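Blocks, a green table and the long way round to a tidy toy shelf

January 2018

We have been in the new place at Tundville for five weeks and the last room to get sorted is the playroom. I say playroom, but it is also where the ironing happens and where the spare chairs live, so it has to be cleared down properly at the end of every day. I have been putting it off because of the blocks.

The blocks came to us in three lots. The first was a set from Millia, bought new when our eldest turned two. The second was a bag from a garage sale in Cloneck, mixed sizes, a few with chewed corners. The third was a tub my sister's kids had grown out of. Together they come to something over 200 pieces, and until this month they lived in a single plastic tub with a lid that never closed. To find one long piece you had to tip out the lot, and then the lot stayed on the floor.

I tried sorting by shape first. It seemed sensible and I spent an evening on it – cubes in one basket, long pieces in another, arches and odd bits in a third. It lasted two days. The kids don't think about blocks by shape. They ask for the red ones, or the blue ones, and they were pulling pieces out of all three baskets to get them. So I gave in and sorted by colour, and that has held up much better. A four-year-old can put a blue block in the blue basket without being asked twice. She can't tell you whether a piece is a half-length or a quarter-length, and I don't see why she should.

The other change was getting the building up off the floor. We had a low table in the garage that I nearly left behind in the move. It was a tired beige colour and the top was marked all over. I found a green cover for it, a strong grass green, and pulled it tight underneath with clips. I wanted a colour that none of our blocks come in, so that anything left behind shows up straight away. Blue is the best of the lot for that. Even the smallest blue pieces stand out on green from the doorway, and it has cut down on what I find under my bare feet at night.
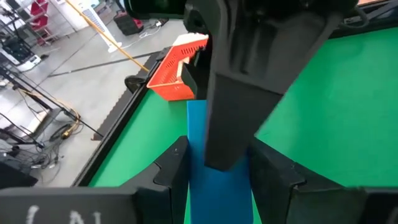
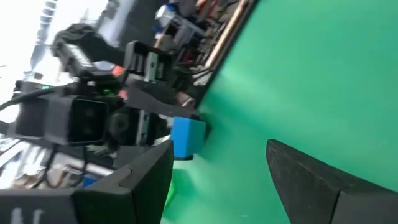

Getting the cover flat took more effort than I expected. It had been folded in the packet and the creases were quite sharp. I left it on the table for a week with some heavy books on top and that took most of them out. A warm iron through a tea towel did a bit more, though I would test a corner first. If you have the choice, buy it off the roll. The shop in Cloneck sells it by the metre and I only found that out afterwards.

The baskets went through a few changes as well. I started with wire ones, which looked good on the shelf, but small pieces poked through the gaps and the bottoms scratched the paint. Then I tried fabric ones and they slumped. What I ended up with are plain, stiff-sided baskets from Rantala, low enough that a child can see in without tipping them. They cost $16 each and I bought five. The fifth is for whatever doesn't belong anywhere else, and I empty that one every couple of weeks before it turns into a second tub.

I keep one basket at a time on the floor beside the table, and the rest stay on the shelf. That's the whole rule. If they want another colour they can swap, or they can ask for a second one if they are building something big, but the first one gets a quick tidy before the next comes down. It doesn't always happen. On wet afternoons everything comes down at once and I let it go until dinner.

Pack-up at the end of the day now takes seven minutes. I timed it because my husband didn't believe me. In the old house it was closer to half an hour, with arguments. The order we do it in is the floor first, then under the table, then the top of the table. I used to start with the table and then the kids would put things from the floor back on it, and we'd be doing it over again.

As for cleaning, the plastic pieces get a soak in the laundry sink with a squirt of dish liquid, then go out on an old towel in the sun. The painted ones only get a wipe with a damp cloth. I soaked a few of the garage sale ones by mistake and the paint lifted at the corners, so those have gone into the odds basket. The table cover gets wiped down after pack-up with the same cloth I use on the kitchen bench, well rinsed.

I still haven't worked out what to do with finished buildings. The kids want to keep them and I want the table back. At the moment there is one shelf in the bookcase where a building can stay for two nights, if it survives the trip across the room. Most don't.

The next job is the puzzles, and half of those are missing a piece from the move. I am giving the last two boxes in the garage until the end of February to turn them up, and after that the incomplete ones are going. The train set can wait until the weather cools down.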